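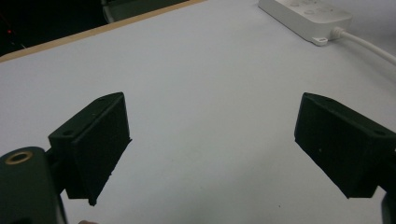

Does waxing the thread make a shoulder strap on a leather bag last longer?

Waxed thread slows the wear at the stitch holes, but the placing of the strap anchor has the larger effect on how long the strap holds.

Figure 4. Two black gripper fingers over a white tabletop, low viewpoint.

4.2 Strap anchor wear under repeated loading

The results in Section 4.1 concerned the strap webbing and the buckle. The present section deals with the anchor, meaning the folded leather tab by which the strap is joined to the body of the bag. Earlier work by Kirsten Dalsgaard treated the anchor as a single part with one breaking load. We found this too coarse for satchels in daily use, where the tab seldom breaks outright. It loosens by degrees, and the owner usually notices a change in how the bag hangs well before any thread gives way.

The sample consisted of 19 satchels in vegetable-tanned cowhide, all cut to the Ballico pattern and sewn by the same workshop. The pattern was altered in two respects only. In the first group the anchor tab was set into the top seam of the back panel, as in the original. In the second it was moved down the back panel and sewn flat, with a box stitch and a backing piece of the same hide. Within each group the tabs were sewn with either plain or waxed linen thread. Stitch length was held constant. One bag in the second group was found to have a flaw in the backing piece and was kept in the tests as a check, but its results are left out of the comparison below.

Each bag was packed with sandbags, hung by its strap and loaded in blocks of 1,000 lifts. The peak pull at the anchor was set at 100 N. After every block the bag was taken down and left unloaded overnight, and the length of each stitch hole was then measured along the line of pull. The overnight rest matters. Leather recovers part of its stretch once the load is removed, and readings taken straight after a block overstate the lasting change. Trials by Ekrem Kurtuluş on belt leather, in which no rest was given, are for this reason not directly comparable with ours.

All bags completed eight blocks. In the top-seam group the stitch holes nearest the outer edge of the tab grew first, and growth then moved inwards along the row. The outermost hole carried most of the load until it had opened enough to pass part of it to its neighbour. Waxed thread delayed the start of this process and left the edges of the holes cleaner, but once growth had begun the two threads behaved alike. In several tabs sewn with plain thread the fibres had fluffed at the point of contact, and the grain layer showed a fine radial crack on the side facing the strap.

In the flat-sewn group the growth was smaller and more even. The box stitch spreads the pull over two rows and the backing piece stops the panel from puckering between them. Here the choice of thread made little difference within the range of loading tested. The weak point moved elsewhere: the panel began to crease along the lower edge of the backing piece, where the stiffness changes abruptly. Skiving this edge to a thin taper reduced the crease in a follow-up trial on scrap panels, although we did not repeat the full loading series with skived parts.

Two matters of handling should be recorded. The first is conditioning. Half of each group was treated with Murkico leather cream before loading and the rest were left dry. The cream made the tabs more supple and they stretched further in the first block, after which the rate of growth settled to that of the dry tabs. We therefore report growth from the end of the first block onwards. The second is humidity. The workshop heating failed during one weekend in February, and the readings taken on the Saturday were higher than those either side. They were repeated on the following working day and the repeat values used.

The limits of the method are plain. A straight vertical pull does not reproduce the swing of a bag against the hip, nor the twisting of the strap when it is carried across the body. Gunhild Bech has argued that twisting accounts for most anchor repairs brought to her bench, and the pattern of wear on the returned bags we inspected is at least in keeping with that view. The hide came from one tannery, and a looser or more heavily split leather may well reverse the order of failure seen here. Chrome-tanned leather was not tested.

For makers working to the Ballico pattern or one close to it, the flat-sewn anchor is the better choice where the back panel is thick enough to take a second row of stitching. It adds a piece to cut and lengthens the sewing time. Where the top-seam anchor is kept for the sake of appearance, waxed thread and a slightly wider tab are advisable, and the outermost hole should be set further in from the edge than the pattern shows. The effect of rivets added to either form of anchor is taken up in Section 4.3.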